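How to Clean and Move a Long Work Table Without Damage

Last changed: July 2, 2024

In our workshop in Jedirness we have several long tables with a painted top and a dark metal frame. Every September we move them from one room to the other, and before this we clean them. I have made most of the possible mistakes with these tables, so I write down the way which works for us now. It should be good for any long table where the top can come off the frame.

What you need

A bucket of warm water
Dish soap, the mild kind
Two soft cloths, one for washing and one for drying
A screwdriver that fits your screws well
A small jar with a lid for the screws
Masking tape and a pencil
An old blanket, or two if the floor is hard
One helper

1. Empty the table and look under it

Take everything off the top. Then sit down on the floor and look how the top is fixed. Our older tables from Volham have screws through small metal plates. The newer ones have only pegs, and the top lies on them by its own weight. If you have this second type, please be careful already now, because a top which is not screwed can slide when somebody leans on one end.

Put a piece of masking tape under one end of the top and write on it "window" or "door", or what is near to that end. Put the same word on the frame. When I did not do this, the holes did not meet the screws afterwards and I lost one hour turning the top around.

2. Clean the surface first

It is easier to clean the top while it still stands at the right height. Put a little soap in the warm water, wring out the cloth well and wipe along the length, never in circles. A pale color shows every small mark, and circles leave a gray shadow that you see only the next day when the sun comes in.

For dark specks, lay the damp cloth on them and wait a few minutes. Most of them will go away with the fingernail through the cloth. Old glue needs more time. Please do not use the rough side of a kitchen sponge. It takes away the speck and also the matte finish around it, and then you have a shiny spot forever.

Scuffs are another thing. Some are only rubber from a shoe or a chair foot, and a white pencil eraser removes them. The others are in the paint. I leave them, it is a work table.

Dry the top with the second cloth, also the edges and the ends. If the edge band has started to come loose, press it down with tape before you lift anything. Fingers will pull on it.

3. Take out the screws

Begin with the screws in the middle and finish with the ones at the ends. Put them in the jar at once. Our top is 266 cm long and it bends a little in the middle, so do not let one person hold it while the other one is still turning the screws.

4. Lift together
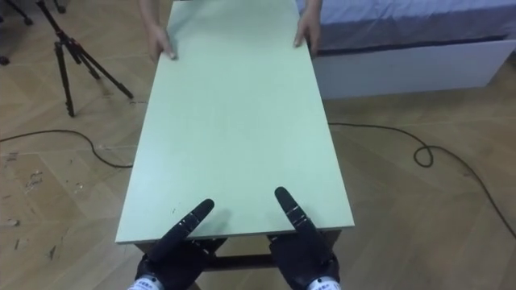 Agree on the words before you start. We say "ready", then "up", and nothing else. In my first year we counted to three, and one of us lifted on three and the other after three, and the corner went into the wall.

Keep the back straight and bend the knees. Lift only a hand's width at first and stop there. In this moment you feel if some peg or screw is still holding. If it is, put the top down again, do not shake it. When it is free, lift it higher than the frame and step to the side, both in the same direction.

If the way is narrow, turn the top on its long side before the door. The person who walks backward gives the speed. The other person says when there is a step or a cable on the floor.

5. Put the top down on the blanket

Lay it on the blanket with the painted side down, or stand it on its long side against a wall. If you stand it, put the foot of it at a distance of 19 cm from the wall, so it leans well and does not fall forward. Do not store it standing on the short end.

6. Move the frame and build up again

Carry the frame by the legs, not by the crossbar. The crossbar of our Grudham frames is thin and it can bend. Put the frame in its new place, check that it does not rock, and correct the feet now, while there is no weight on it.

Then bring the top, compare the words on the tape, and lower it slowly. Watch your fingers! Keep them on the outside of the edge in the last moment. Put all the screws in loosely, then tighten them from the middle to the ends.

Leave the table for one night before you put heavy things on it. The next morning, turn each screw a little more, and take the tape off the edge band.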